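Counting episodes is the easy part

Item three: the data shop at Gidumow, one year on

Readers who have been with this newsletter for a while will remember my grumbling last February about Gidumow and its plan to teach robot arms to handle electrical parts by recording people doing it first. I said then that I'd come back when there was something to look at. Temitope Garba, who runs the collection floor, agreed to let me spend a morning there, and I took him up on it.

The pitch hasn't changed much. An operator drives the arm through a short task: pick up a part, turn it, put it where it belongs. The joint positions, the gripper commands and the camera views all get saved together. Do it enough times, with enough variety, and a learning system is supposed to pick up the general idea and carry it over to parts and layouts it was never shown. The unit of currency is the episode, one complete attempt from start to finish. Gidumow's current set for this family of tasks is called Kundo, and it stands at 310 episodes.

I asked what 310 buys you. Garba said it depends on what's in them, and I agree with him completely. My trouble is that the slide deck his company hands to buyers says a great deal about the number and very little about what's in them.

Take variety. The written plan for Kundo calls for the things on the table to be moved between episodes and for the lighting to be left as it comes, without shades or lamps to even it out. Good. A policy trained under perfect light on a bare bench will fall over the first time somebody opens a door. But when I sat down with Shahnaz Uddin, who reviews the recordings, and we clicked through a batch of 100, the moves were small. A part would shift a hand's width to the left. The next time it would shift back. I don't blame the operators for this. They have a quota, and the quickest way to reset a table is to put things almost where they were. The plan says "vary the layout" and leaves it there. If I were paying, I'd want a sheet that says which object goes where before each run, drawn up by someone who isn't also trying to hit the quota.

Uddin has asked for such a sheet. She showed me the request, which has been sitting in the tracker since before the collection started.
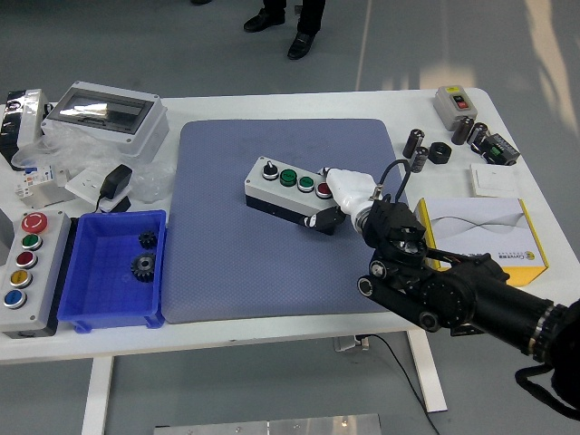
Then there's the matter of what counts as a good episode. The rule on the floor is that the part has to end up where the instruction says, and the operator marks the run as a success or a failure before starting the next one. Failures are kept in a separate folder. I was glad to hear they're kept at all, as plenty of shops throw them out. But there's a wide middle ground that the rule doesn't touch. The gripper closes on a housing, slips, opens, closes again a little lower, and the job gets done. Success? By the rule, yes. Useful? Maybe. A learner could take from it how to recover from a bad grasp, which is worth having. It could also take from it that the first grasp is supposed to miss. Nothing in the label tells the two apart, and nobody I spoke to had a firm view on how many of these are in the set.

Iresha Wijesinghe, one of the operators, had the most useful thing to say on the subject. "You get a style," she told me. "I come in from the right and low. If you watched only my runs you'd think that was the only way to pick something up." There are four operators on the rota, and their runs aren't evenly split. One of them did a large share of the early recordings while the others were still being trained. So the set leans toward one person's habits, and the file that goes to the buyer doesn't record who drove which run. It would be a single extra column. I brought this up with Garba, who said it had been left out for privacy reasons. Fine, but a code letter in place of a name would do the same job and protect people just as well.

I also want to say something about buttons, as they come up all the time in this line of work. Picking up a pushbutton station is an awkward task for a two-sided grasp. Hold it in the wrong place and you're leaning on a control. On an unwired unit that's harmless, and a recording made with one will look perfectly clean. Move the same behavior to a live panel and it's a different story. The success rule has nothing to say about where the part is held, only about where it ends up. Rizwan Patwary, who looks after the training side, told me they plan to add a "grasp region" label later on. Later on is when these things get expensive. Somebody has to go back through every recording and decide, frame by frame, whether the fingers were on the housing or too close to a switch — and the people who drove the arm will have long forgotten what they were trying to do.

In fairness, some of what I saw was better than I'd expected. The camera views are in step with the arm data, which I checked on a dozen recordings picked by me and not by them. The instructions are written in plain language, with two wordings for each task, so the learner doesn't latch on to one fixed phrase. And the operators are allowed to stop when they're tired, which shows in the later runs of the day. They look about as steady as the ones from first thing in the morning. I've visited places where you could tell the time by how badly the gripper was wandering.

What I didn't see was a test that would convince a doubter. Patwary has a trained policy, and it did well on the tasks it had been shown, on the same table, with the same parts. I asked whether it had been tried on a different table. Lourenço Cardoso, who handles the outside partners, said a trial is being set up at Flandia, a panel builder that has its own arm and its own bins of parts. No results yet. He also mentioned interest from Khondokar, but interest is free, and I've stopped writing it down.

The Flandia trial is the one to watch. If a policy trained on Kundo can walk into somebody else's workshop and pick up somebody else's switch box without help, I will say so in this space and take back a good part of the above. If it needs another few hundred episodes recorded on site before it does anything sensible, then what Gidumow is selling is a recording service, and it should be priced like one.

For those of you who have been offered the set, a few questions to put in your reply before you sign anything. How far did objects move between runs, in inches, and who decided? How many of the runs marked as successes include a second grasp? Can you have the failures folder too? And can you see the raw recordings, start to finish, before anyone has trimmed them? Garba told me the answer to the last two is yes if people ask. So far, he said, one customer has.

Next month I'll be looking at the rental market for used arms, which is a mess. If you've leased one and had trouble sending it back, write to me at the usual address.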